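Section 4. Recording demonstrations with the hand-held gripper

Read this section before anyone squeezes a trigger. Section 3 covered mounting and calibration. If you skipped it because the calibration light was green, go back. The light means the Staver base station is getting a signal. It does not mean the signal is right.

4.1 Before you start

The Zultard sales sheet says the policy will "learn from natural handling." Treat that as a hope. In our May trial we recorded 500 demonstrations of zipping and unzipping bags, and Khôi Văn threw out 168 of them on review. Most of the bad ones looked fine to the person who made them.

1. Clear the work surface of everything except the task item.

2. Check both finger pads. The foam should sit flat on the block. Replace any pad with a lifted corner.

3. Open the fingers all the way, close them all the way, and open them again. Watch the width reading on the base station. If it does not return to the same value, repeat the width calibration in Section 3.

4. Start a new session in Pruker and enter the task name exactly as it appears on your task card. Pruker will accept a misspelled name and file your work under it, where it will stay until somebody goes looking.

Note: The session quality score in Pruker measures dropped frames and tracking loss. It says nothing about whether the task was done well, or done at all. We have seen a high score on a recording of a gripper lying on a chair.

4.2 Recording one demonstration

1. Set the item down in a new position. Turn it, shift it, let it fold. A bag laid out square every time teaches the system about square bags.

2. Hold the gripper above the table with the fingers open. Wait for the tone, then wait 2 seconds more. The tone comes early on older firmware.

3. Move in at a steady pace. You do not need to go slowly, and very slow recordings have been as much trouble to us as rushed ones.

4. Do the task with the gripper only. Keep your free hand out of view unless the task card calls for two hands.

5. When the task is complete, open the fingers, lift clear of the item, and release the record button.

6. Mark the result as Done, Failed, or Unsure. Use Unsure freely.

Caution: Do not press down hard to get hold of thin fabric. The pads will drag it, and a strong push can shift the mount enough to spoil the calibration for the rest of the session.

4.3 Soft items and zippers

Cloth and mesh cause more rejected recordings than all the rigid items put together. The Ông task set handles this by asking for more examples. More examples may help, but we have yet to see a test that separates the effect of quantity from the effect of better operators.

Start with the fingers wide and decide which part of the item you are going for before you close them. Fabric next to a zipper tends to bunch, and a zipper that rises out of line will not run the way a straight one does. Leave some of these in your set. If you straighten every one by hand first, the system will have no examples of the ordinary case.

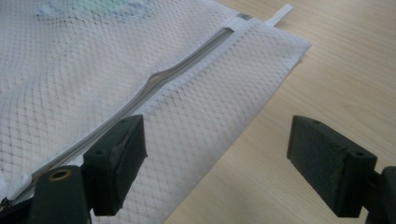 Figure 4-2. Fingers open over a mesh laundry bag. The left pad rests on the lower part of the zipper; the right pad is clear of the bag.

If the first grasp misses, you may try again within the same recording. Stop after 2 misses and mark it Failed. Failed recordings are kept – the manufacturer says they are useful for training, though we were not shown how.

4.4 Review

1. Play back the first few recordings at full speed before making more.

2. Check that the fingers and the part being handled stay in view during the grasp.

3. Compare the gripper width on the graph with what the fingers are doing in the video. If the graph lags, stop and report it. Do not try to correct it with the offset slider, which changes the display and leaves the saved data as it was.

4. Delete nothing. Use the Reject flag and write a reason in the notes field. "Bad" is not a reason.

The Auto-Review button can be left off. It passed most of the recordings Khôi Văn rejected, and we have not found a setting that changes this. For uploading and storage, see Section 5.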